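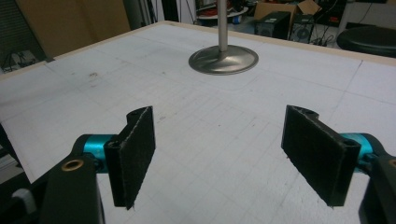
Workshop notebook, October
Adhesives and bookbinding bench
Entry by Natália Hájek

Purpose of this entry: to record the first results of the paste comparison for the Ballura ledgers and to set out the work that remains before the sewing stage. Colleagues who take over the bench in the afternoon are asked to read the section on pressing before they open any of the boards.

Materials. Two pastes are under comparison. The first is the wheat starch paste made to the standard recipe of the workshop, one part starch to four parts water by volume, cooked until translucent and strained twice. The second is the Kemar ready-mixed paste, supplied as a thick gel and let down with water to brushing consistency. Both were brushed onto the same stock, a plain cotton text paper left over from the Štěpánek rebinding. Linings were cut with the grain running head to tail. One sheet was cut the wrong way by mistake and has been kept as a reference for curl. It is marked in pencil on the reverse.

Preparation. The starch paste was cooked at 8:15 a.m. and was cool enough to strain by ten. It had a few lumps after the first straining and none after the second. The Kemar paste required more water than the label suggests. The amount was not measured for the first jar, which was an error on my part; the second jar was measured and the figure is written on its lid.

Observations. The starch paste spread evenly and allowed the lining to be lifted and laid again without tearing. The Kemar paste took hold sooner. On narrow spine linings that is an advantage, but on full sheets it left too little time to correct the alignment, and two sheets had to be soaked off and started again. Neither paste has discolored the paper so far. The Kemar samples have a slight shine where the paste passed beyond the edge of the lining. The starch samples do not.

Pressing. All samples went between blotters and under boards in the small press. Blotters were changed after 20 minutes, again after an hour, and once more before closing. The samples are to remain under weight overnight. Please do not tighten the press further — the last set was marked by the edge of the board, and the mark did not come out.

Condition of the ledgers. Volume 4 remains the weakest of the group. The sewing has failed at the center of most sections and the spine leather is powdery to the touch. The text block measures 44 mm at the spine and slightly more at the fore edge, so the new case should be made to the larger measurement. The paper itself is sound. Folio 200 has an old repair in a heavier paper that pulls at the gutter; I propose to remove it, but would like a second opinion before any moisture is applied.

Collation. The count for the full set stands at 1,827 leaves. This agrees with the Vusen inventory only if the loose index is included. The inventory does not mention the index, and I have written to ask whether it was counted separately. Until a reply is received, the index is to be kept in its own folder and not sewn in.

Outstanding
Peel test on both sets once dry.
Repeat the Kemar full-sheet lining with a thinner mix.
Order linen thread, 18/3, and check the stock of blotters.
Decide on the repair at folio 200.

Addition, 4:40 p.m. One starch sample was lifted at the corner to check progress. It was still damp and has been returned to the press. The remaining samples were left undisturbed. N.H.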